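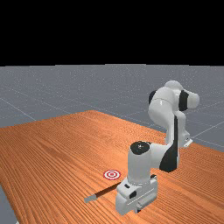 Open Day at the Yeoh Mustard Works, Nillham

The car park opened at nine and was full of people who had come for the free jar. I include myself. The jar, we learned at the gate, is handed out at the end of the tour, a policy I suspect was arrived at by experience.

Our guide was Remedios Herrero, who has run the milling floor for 16 years and has a voice built for talking over millstones. She needed it. We got hairnets, earplugs and a blue coat each (mine had been cut for a much taller person), and then went straight up four flights of stairs, which the leaflet had called "some steps."

Mustard starts at the top of the building and falls through it. Seed goes in under the roof, gets sieved, cracked and soaked in vinegar, and comes out two floors down as something that made the whole group cry. Remedios did not cry. She handed around paper towels and carried on about husks.

The old stones are the thing to see. There are two pairs, dressed by hand every October, and they run slowly so the paste stays cool. A man at the back asked why they didn't just go faster. He got a long answer.

Next came the vinegar room, where the tour thins out a bit. The vats hold 3000 liters apiece and smell exactly as you would expect. I lasted through the part on acidity and missed the part on barrels.

Lunch was in the canteen: ham, bread, and seven mustards in order of strength. Number five is very good. Number seven is called Kakgate, after the road outside, and I can only report that the road is more pleasant – and they were digging it up.

The shop takes cards but not, on the day I went, mine. Tours last two hours, groups are capped at 30, and you should book through the works office. Wear flat shoes. The bus back to Somgate leaves from across the street, and the driver will know where you've been.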